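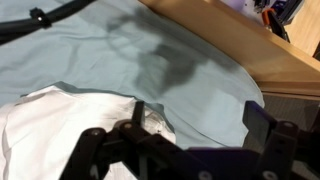 Misaki Shimada
Research Fellow in Everyday Language, Mac Mathúna Centre, Prulham

Figure 1. Light blue cloth, rumpled, with a white cloth bunched against it. The blue goes greyer in the shadow.

3. What people call the colours of their own linen

3.1 How I ended up in other people's airing cupboards

I grew up in a house where there was a "green sheet" that was blue. Everybody in the family called it green, my grandmother had called it green before us, and if you were sent upstairs to fetch the green sheet you came down with the blue one and no one blinked. I'd more or less forgotten about it until Kimie Tsuji and I were going through the pilot recordings for this project and heard a man in Prulham ask his daughter for "the pink towel", at which she handed him something she later described to us, quite cheerfully, as beige. We played it three times and then we changed the study.

The earlier plan (see Section 2) had been to sit people down with a set of painted cards and ask for colour names in the usual way. I still think cards are useful and we kept them in. But cards don't belong to anybody. A towel has been argued over, borrowed, taken on holiday and washed with something it shouldn't have been, and I wanted to know whether all of that leaves a mark on the words.

3.2 Who took part

We worked with 9 households, some in Prulham and the rest in Clorkville, and between them they gave us 20 speakers. Children were welcome if they wanted to join in, and most of them very much did! Sumeya Gebreyes did nearly all the visiting in Clorkville, where she already knew a good many people from her work on street names, and I did the Prulham ones, usually at the kitchen table with the recorder propped against the fruit bowl.

I should say that these are not a cross-section of anything. They're people who answered a card in a launderette window or were talked into it by a neighbour. Tadeo Escobar has been very patient with me about this in the statistics, and where he says in Section 5 that a pattern shouldn't be stretched any further, please believe him over me.

3.3 What we asked them to do

Each household had 2 sessions. In the first one we asked people, one at a time and out of earshot of the rest, to talk us through whatever was in the airing cupboard or the linen drawer. We never asked "what colour is it?" in that session. We asked which things were used for what, who had bought them, which ones were for guests, and then we waited for the colour words to turn up by themselves. They always did. It is really very hard to talk about towels for half an hour without them.

The second session was in September, when everyone was back from their holidays, and it was the one with the cards. We also brought the linen out again and asked for colour names directly, in the middle of the afternoon and near a window if the house had a suitable one. Light matters a great deal with the pale shades. The same piece of cloth can look like two different ones if half of it is in shadow, as the blue does in Figure 1, and I didn't want a disagreement between husband and wife to come down to who was standing in front of the lamp.

3.4 Names that stick

The thing I most enjoyed was what we've been calling sticky names. A sticky name is a colour word that a household goes on using for an object even though the same people, asked directly, give it a different colour. My grandmother's green sheet would be one. The beige towel was another.

Nearly all the sticky names we found were for pale things, and the border between blue and green gave us by far the most trouble. A light, slightly greyish turquoise is a gift to a family that likes arguing. One mother and son in Clorkville went at it over a pillowcase for so long that Sumeya had to change the batteries. He said green, she said duck egg, he said duck egg was a green, she said it had been blue when she bought it. Then in the first-session recordings, taken when neither could hear the other, both of them had called it "the blue one" all the way through.

White was a different story. I'd expected it to be dull and it wasn't. People would say "the whites" for a washing load that had cream, pale grey and in one case a lemon pillowcase in it, but they hardly ever called any of those things white when talking about them singly. So "the whites" seems to be the name of a wash and "white" the name of a colour, and speakers slid between them with no trouble at all.

Hideaki Ikeda pointed out, when he read the transcripts, that brand names had crept in too. Several Prulham speakers used "Nilix blue" after the soap flakes, and the younger ones used it without ever having seen the packet. I had it down as a joke the first time I heard it and had to go back and recode the lot.

3.5 A note on the coding

Kimie and I each coded every recording separately and met afterwards to go through the differences. We settled most of them over tea. The ones we couldn't settle were nearly all to do with "bluey" and "greeny", which I had wanted to count as colour names and she had wanted to count as hedges. We've gone with Kimie's version in the tables, and mine is kept in the appendix for anyone who fancies a look.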